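Status: current as of 2026-07-23. Supersedes the previous release in full.

# Setdale Household Textile Diversion Dataset

## Summary

The Setdale Household Textile Diversion Dataset records the weight and broad category of clothing, bedding and other household textiles deposited at public collection points in the Setdale district. It is published for use by municipal planners, charitable organizations and researchers studying the reuse of domestic goods. Records are held at the level of the individual collection, with one row per emptied container.

## Coverage

The dataset covers 40 collection points. Nine are located at libraries and community centres, and the remainder are on municipal land or in the parking lots of participating grocery stores. Apartment buildings with private collection arrangements are excluded, as are school clothing drives. Collections are entered in the month in which the container was emptied – deposits made at the end of a month may therefore appear in the following one. 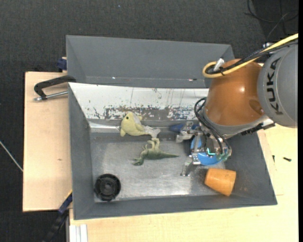

Weights are recorded in kilograms, net of the container, and rounded to the nearest 10 grams. Each container type has a fixed tare value, listed in `tare.csv`, and that value is subtracted before publication. Rectangular metal bins, such as the gray pair standing one behind the other on wooden boards, are coded `M`; fabric sacks are coded `S` and wheeled carts `W`. Where a load was weighed across more than one container, the net weights are summed and the code of the first container is retained.

## Files

| File | Contents |
|---|---|
| `collections.csv` | One row per collection |
| `points.csv` | Location type and opening hours of each collection point |
| `tare.csv` | Tare value by container type |
| `categories.csv` | Category codes and definitions |

All files are encoded in UTF-8 and use a comma as the separator. Empty fields denote missing values. A zero in the weight field indicates that the collection point was visited and the container held nothing.

## Categories

Category codes follow the Rullholm scheme, which distinguishes wearable clothing, household linen, footwear and residual material. Mixed loads are assigned to the category accounting for the greatest share of net weight. Footwear is reported by weight only; pairs are not recorded.

Labels assigned under the older Engström scheme have been converted. The original label is preserved in the field `category_prior`, and users comparing releases should consult it before drawing conclusions about footwear.

## Known limitations

- Wet textiles are flagged in the field `moist`, but their weights have not been corrected.
- Three collection points were relocated during the reporting period. Each retains its original identifier.
- Residual material includes items such as cushions and stuffed toys, which some districts report separately.
- The dataset contains no information on depositors and cannot support estimates of household participation.

## Maintenance and citation

The dataset is maintained through the Stelluser repository. Corrections should be submitted through the issue tracker, quoting the collection identifier and the field concerned. The next scheduled revision is in September – no interim changes to category codes are planned.

Please cite the dataset by its full title and release date. Redistribution is permitted with attribution, provided that modified files are clearly labelled as such.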